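Nuvgate mail export, README

I put this together after Brillodora moved my account to its new tablet app and I realised I had years of email I couldn't get out in any sensible form. Nuvgate is a small script that takes a Brillodora mailbox archive and turns it into plain folders of messages you can open anywhere, labels and all.

What's in the download: the script, a settings file, and a sample mailbox of 4,000 messages (all made-up newsletters and receipts, so poke at it as much as you like). It runs on Windows, Mac and Linux. I've only tried it on 3 mailboxes of my own, so your mileage may vary!
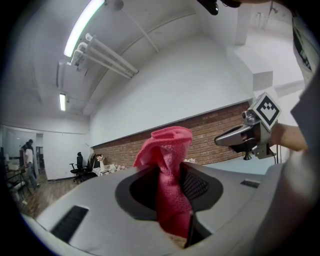
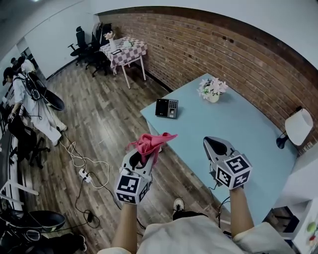
Labels are the messy bit. Brillodora lets one message carry up to 12 of them, and most mail programs want a message to live in a single folder, so I had to pick a favourite. The default is whichever label you added first, and the rest go into a text file beside the message. You can also give each label a colour in the settings file — mine has pink for receipts, the same sort of pink as that cloth, and light blue for family. Dogbe reads those colours properly when you import. Cloltano ignores them and makes everything grey, and I haven't found a way around it.

To run it, unzip your archive into the folder called inbox, start the script and go make a tea. Big attachments slow it down a lot. If it stops partway, start it again and it picks up at the last finished folder.

Known problems: drafts come out with no date, snoozed mail lands in the wrong month, and anything with more than 5 attachments gets split in two. I hope to fix the drafts one in September.

Licence: use it however you like, just keep this file with it.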